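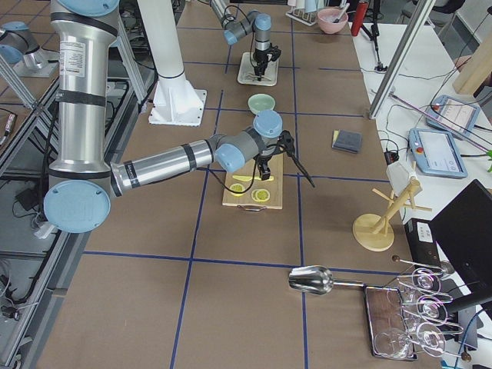

Lemon slice

A lemon slice is a cross-section of a lemon, usually served beside or on top of something that was finished without it. It is among the most common garnishes in British cooking and also among the most commonly left on the plate. Related forms include the wedge, the half (often tied in muslin, to catch the pips) and the twist, a strip of peel used mainly in drinks.

Form and cutting

Slices are cut across the fruit, so that the segments show as spokes. The end pieces are mostly pith and are by custom given to the cook. A slice of ordinary thickness holds little juice and is hard to squeeze without also squeezing it over one's neighbour. The wedge, cut lengthways, does the job far better. Restaurants have known this for a long time and continue to serve the slice, which lies flatter and goes further.

The twist is taken from the outer skin with a peeler or small knife. Its purpose is to release oil from the peel over the surface of a drink. Opinion is divided on whether it should then be dropped in, and the division has outlived several of the bars in which it began.
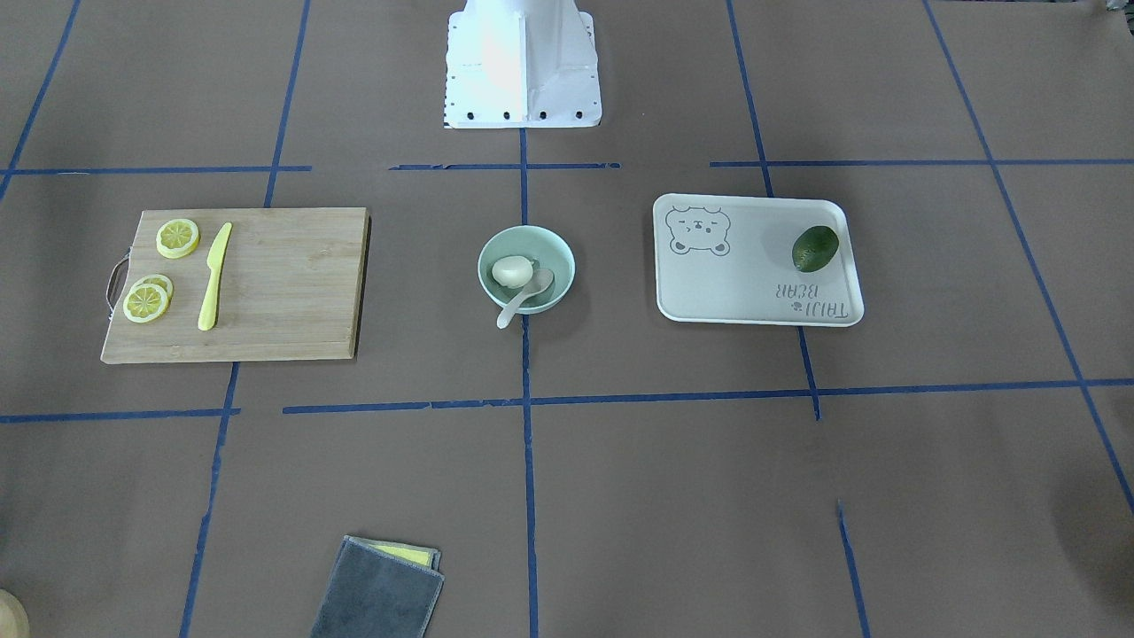
Kitchen items set out in a row on brown paper

Use with fish

Lemon has been served with fish for centuries. An old belief held that the juice would soften any bone swallowed by accident. It does not, at least not in the time available. The better case for it is taste: acid cuts through fat and batter, and dulls the smell of fish that has been about for a while.

In fried fish shops the slice has always had to compete with vinegar. The Porker, a public house in Kustdale which despite its name served mainly haddock, charged separately for lemon for 27 years. The charge was dropped after a dispute over whether a slice returned untouched should be refunded.

Use in drinks

A slice in tea is taken in place of milk. Taking both curdles the milk, a fact that most people learn once. In gin and tonic the lemon has lost ground to lime, cucumber and, in some places, a small shrub.

The Motier cut, in which the slice is slit from centre to rind and hung on the rim of the glass, is named after a hotel bar that may not have been the first to do it. A rival claim is made for a barman called Schumacher, whose supporters have yet to agree on his first name.

Reception

The food writer Thoa Từ called the lemon slice "a full stop for people who cannot end a plate". In her survey of 133 menus, lemon was named as a feature of the dish on nine. She prefers the wedge.

See also

Parsley
Cocktail umbrella
Lemon squeezer
Pith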